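Teaching by hand at the Drallosow shop

42 Shares
6 Comments

The hand work on the Bulutik project has moved from the bench to the floor. For most of the spring the team taught the arm at table height, with the operator standing beside it and pushing it through each motion. Now most of the teaching is done by remote control, and the tasks start low: picking things up off the carpet, setting them down inside a marked area, and reaching under furniture for parts that have rolled away.

Milagros Carretero, who runs the teaching sessions, asked for this update because several members wrote in after the last issue wanting to know how the recordings are made and whether they could take a turn. The answer to the second question is yes. Details are at the end.

There are two ways we show the robot a task. In the first, the motors are set to give way, and a person takes hold of the arm and moves it. The arm records the joint positions as it goes. This is quick to learn and most people get a usable recording on their first afternoon. It works well for wiping, stacking and opening drawers. It works badly for anything that needs the fingers, because a person with both hands on the forearm has no hand left to work the fingers with.

In the second, the operator wears a pair of Cistell gloves and sits or stands a few steps off. The robot's fingers follow the operator's fingers, and the wrist follows the wrist. The delay is small but you feel it. New operators tend to overshoot, stop, and then overshoot again the other way. Seidu Ansah tells people to move as if they were carrying a full cup, and that helps with most of them. By the second session the stopping and starting is usually gone.

We keep both methods. A task is often roughed out by hand first, so that everyone agrees on the path, and then recorded again with the gloves. Only the glove recordings go into the training set for the Joubert model. The hand-moved ones are kept in a separate folder with the operator's notes.

The floor tasks brought a few problems we didn't have at the bench. The first was reach. When the arm comes down low it is easy to fold the elbow too far, and the recording has to be thrown out if the joint hits its limit. Alvar Blomqvist has set a soft stop a little short of the real one, and the gloves buzz when the operator gets near it. The second was the view. From a few steps back, the operator can't tell whether a fingertip is touching the carpet or hovering over it. We now give the operator the wrist camera on a small screen, and most people end up watching the screen more than the arm.

The third was the carpet itself. It gives a little, and it drags. A grasp that works on a hard tabletop can fail on carpet if the operator lets the fingertips dig in before closing them. The advice on the sheet is to come in with the fingers slightly curled, stop short of the floor, and close while still coming down. It takes some practice. Flat objects such as washers and cards are still the hardest, and we have more failed attempts than good ones for those.
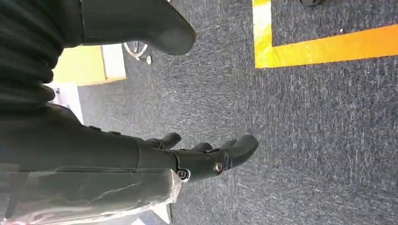 DRALLOSOW SHOP, 2022-12-09

The target for the floor set is 2000 recordings over four task groups, with 500 in each. The first group, reaching and pointing, is finished. The operator brings the hand over a spot on the carpet, holds it there, and returns to the start position. There is no object to pick up. It sounds dull and it is, but the model needs plain motion with nothing in the fingers before the rest makes sense, and it is the group we give to new operators for that reason.

The second group is pick and place inside a corner marked on the floor with yellow-orange tape. We have 400 good recordings in it so far. The third group is pushing and sliding, and the fourth is handing an object up to a person. Neither of those has been started.

A recording counts as good if the task is completed, the motion doesn't stop for long in the middle, and no joint hits its limit. Hafþór Vídalín goes through them all and marks each one. He has asked operators to please say out loud when they know an attempt has gone wrong, so that it can be tagged on the spot. It saves him watching the whole clip. Failed attempts are kept too, and the model is trained on some of them with the failure marked, but they don't count toward the total.

Some notes from the last month of sessions:

Clear film on the forearm should be checked before each session. If the end nearest the wrist has started to lift or tear, trim it and press it down. Don't pull it off. If it needs to come off completely, ask Alvar, who will do it with the power disconnected.

The two screws at the wrist are not to be tightened by operators. If one looks loose, stop the session and write it in the log.

Gloves are sized small, medium and large. A glove that is too big gives bad finger readings, mostly at the thumb, and we lost most of a day in June to this before it was noticed. Try the smaller size first.

Calibrate every time you put the gloves on, even if you only took them off to answer the phone. Open hand, fist, pinch, open hand. Wait for the tone.

Chairs and carts need to be rolled back past the tape before recording starts. It isn't a matter of tidiness. The arm has no idea they are there.

Sessions are 40 minutes, then a break. Tired operators make slow, shaky recordings and don't notice it. Milagros will end a session early if she sees the hand start to drift, and nobody should take it personally.

Ayman Belkadi gave a short talk to the group on what the Joubert model does with all this. The main point for operators was that variety is worth more than polish. If every recording starts from the same place and takes the same path, the model learns that one path and gets lost when the object is moved a few inches. He would like people to change their starting position, come in from the left sometimes, go wide, and correct small mistakes in the middle of a motion instead of starting over. A recording where the fingers miss, back off and then get the object is very useful to him. Hafþór has agreed to count these as good as long as the recovery is smooth.

He also showed two early runs of the model working without an operator. In the first it reached for a block and closed on it well. In the second the block had been turned on its edge and the hand closed beside it, opened, and closed in the same place again. We have very few recordings of blocks on edge, so those are being added to the list for the second group.

Anyone who wants to take a turn with the gloves can sign up on the sheet by the front desk. You don't need any experience. The first visit is a walk-through and a short safety talk, then practice with the reaching group, which won't be kept unless you want it to be. Wear short sleeves or sleeves that push up, since the wrist straps go on bare skin. Leave rings and watches in your bag.

Left-handed operators are especially welcome. We have one left glove in medium and it has hardly been used. The recordings are mirrored afterward, and Ayman says they come out different enough from the right-handed ones to be worth having.

Questions about scheduling go to Milagros. Questions about the recordings themselves go to Hafþór, who prefers that you include the session number.

6 Comments
42 Shares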